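Jisport Gripper Kit - Set-up Guide
Section 4. Checking a recording before you train on it

1. Record 11 short test runs in the room you plan to use.
2. Replay each one at half speed. Discard any run where tracking drops out.
3. Train on no more than 100 runs first, then test in a second room.

Note: The Carkside result (up to 326 usable runs in one session) came from one room. Do not plan around it.

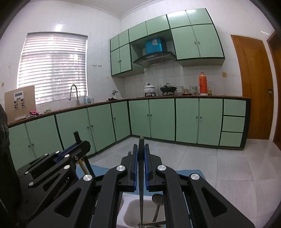

Slip is the failure the replay tool misses most often. It scores a grasp by jaw width, and jaw width says little about a long, thin tool that can turn between the pads. With a dark utensil held nearly upright in the blue-lined pads, as in this view, the score can look fine at any tilt. Check the tip by eye.

Caution: Gravow firmware marks doubtful grasps as "good" by default. Turn this off - the setting is 350 in the service menu.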